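This website uses cookies to give you the best experience. By continuing to browse you agree to our use of cookies. Accept | Manage settings

Section 3. Table rules before you record

I wrote this section for the Ternano hand tool after a long September of throwing out bad takes, so please read it even if you've used the tool before (I skipped it myself once, and paid for it!). The rules are the same at Brallia and on our own benches.

1. Clear the table down to the things your task sheet lists. Coffee, phones and spare screws go on the shelf behind you.

2. Wipe the top and let it dry.

3. Open the fingers all the way and look at both pads. Small chips are okay to work with, but write them in the pad log. A pad that wobbles gets swapped before you go on.

NOTE: Pads get changed as a pair, always. I know it feels wasteful.

4. Start every take with the fingers open and empty, and hold still for a slow breath. The Skakudus software uses that pause to find its zero, and if you rush it the whole take drifts.

5. Go for the object in one smooth move. If you miss, back off, open up and try again in the same take. We keep the misses, they're good training data.

CAUTION: Keep your free hand off the table while the fingers are closing. They don't pinch hard, but they do pinch.
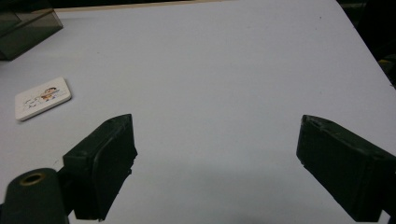

6. Flat things need a bit more patience. Come in low, line the fingers up with two opposite sides, and don't press down into the tabletop, as that's what wears the pad tips. If you can't get hold of an edge after a few tries, end the take and mark it "flat, no grip."

7. Save after every take. Ban numbers the files for you, so please don't rename them. I once renamed 377 of them in one afternoon and spent the next day putting them back.

NOTE: Pads are due for a fresh pair every 1,000 takes, or sooner if the log says so.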